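Plutwood Contact Set

Monday, by Obed Alhassan

The Plutwood Contact Set is a package for teaching a robot arm to press, turn and slide the small controls on household electronics. It contains the recorded runs, the training code, a trained policy and a short list of parts for anyone who wants to repeat the work on their own table. This page covers what is in it, how it was made and what it can and can't do.

What you get

The main item is 1,482 recorded runs. Each run is one attempt at one control, from a start position above the table to a finish position clear of the device. A run holds the joint positions, the gripper opening, the motor currents at the wrist and the video. Failed attempts are kept and marked as failed. We found them useful for training the part of the system that decides whether to try again.

The runs cover 26 devices, mostly radios, timers, chargers and small amplifiers. Five of them have two controls set so close together that a wide gripper will catch both. These are listed separately in the index, under "crowded", and you may want to leave them out of a first attempt.

The code reads the runs, trains the policy and runs it on the arm. The trained policy is supplied as a single file. There is also a folder of plots, which you can ignore unless you are checking our numbers.

The method

Most of the error in this sort of task comes in the last few millimetres. The arm reaches the right part of the table without trouble, then stops short of the control or pushes down hard enough to move the whole device. Training on more runs helped with the first part of the movement and did very little for the last.

Our approach splits the movement in two. The first stage uses the cameras and brings the gripper to a point just over the control. The second stage uses a slower, smaller set of movements and gives most of its weight to the motor currents. The switch between them is learned from the runs. We tried a fixed height for the switch and it failed on anything with a raised dial.

The name we use for the second stage is Sârbu, and you will see it throughout the code. The first stage is called Arnau. Either can be replaced with your own, provided it gives out positions in the same format.

Results

Each device was tested with 100 attempts that were not part of training. Between attempts the device was moved and turned by hand within a marked area. An attempt counted as good if the control ended in the right state and the device had not slid off its mark.

The two-stage policy did better than the single-stage one on every device but 3. Those three all have soft rubber buttons with a long travel, where the current rises so slowly that the second stage gives up early. Raising the current limit fixes this for rubber buttons and makes everything else worse, so the limit is left as it is.

Dials were easier than buttons. Sliders were poor throughout and we would not recommend the set for them yet.

The biggest single gain came from changing the surface. On bare wood, light devices slid as soon as the gripper touched them. A mat with a woven grid held them better, and we lay it at a different angle from time to time so that the policy does not learn to line itself up with the weave.

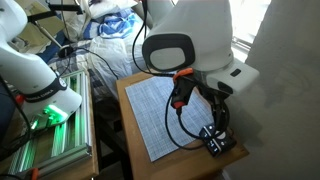
Obed Alhassan

Cable routing deserves more care than we first gave it. The gripper cable needs a long, easy curve. If it is pulled tight, the wrist currents change as the arm turns, and the second stage reads that change as contact. If you see the arm stopping in mid-air and backing off, look at the cable before you look at the code.

Small black devices with white dials are good ones to begin with. The contrast suits the cameras and the policy finds the dials quickly. Devices with lit displays are harder in a dark room and easier by daylight.

Setting up

Fix the arm to something that does not flex. Run the zero routine with the gripper open and nothing under it. Place one device on the mat, start the Arnau stage alone and check that it stops over the control. Only then switch on Sârbu. If the arm presses too far, lower the current limit one step at a time and repeat.

The camera positions do not have to match ours exactly, but you will need to record a few runs of your own and train again on top of the supplied policy. The script called "top-up" does this.

Known problems

The retry step sometimes repeats an attempt that has already worked. On a toggle button this turns the device back off. A fix is planned for the November version.

Glossy faces confuse the first stage when the light comes in low from a window. Drawing a blind is enough.

The index lists two devices under the wrong type. This affects nothing except the plots.

Comments

marten_k
Does the current reading need any filtering first? Mine is very noisy at low speed.

Obed Alhassan
A light filter is already applied in the reader. If yours is worse than the plots in the folder, check the sampling rate.

Wilf
Tried top-up with a kitchen timer. The dial was fine, the button not so much. It's one of the rubber ones, so I suppose I was warned.

jpr
Any plans for sliders? That's the bit I need.

Contact: Plutwood project desk, Sestitz
© Plutwood. All rights reserved.
Back to top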